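Craft Swap Is Back at the Lotberg Library

If you've been tripping over bags of yarn and half-finished jewelry kits since winter, I have good news! The Lotberg craft swap is coming back on Thu 21 April, and I've already started a pile by my front door (my husband has noticed the pile).

It works the same way it did last time. Bring up to 10 things you don't use anymore, get a paper ticket for each one, and spend the tickets on whatever catches your eye. Fabric, beads, frames, buttons, knitting needles, small display pieces, all fine. Please leave paint and glue at home, the library doesn't want another carpet incident. Doors open right after the story hour and we go until closing.

I stopped by to see Matúš Danko, who runs the swap and also teaches the beading class on Nalterov Street. He told me 200 people came in August, way more than he had tables for, so this time we get both the reading room and the hall. "Come early if you want fabric," he said. "It goes first, every single time." I can back him up on that, I missed out on a gorgeous piece of green corduroy and I'm still a little sore about it.
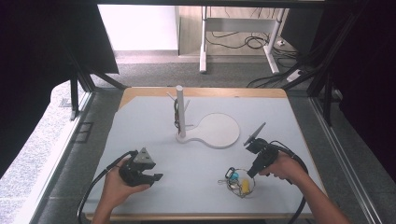
A white stand with small pegs and a black strap hanging from it.

Two short workshops are on the schedule too, one on mending knits and one on making simple necklaces. Both are free, but you do need to put your name on the sheet at the front desk. The mending one was already half full when I signed up, so don't wait too long!

Parking behind the library is tight on Thursdays with the market going on. I'd walk, or take the bus to the Graltora stop and cut through the park. Anything left on the tables at the end goes to the after-school club, which is always short on scissors and yarn.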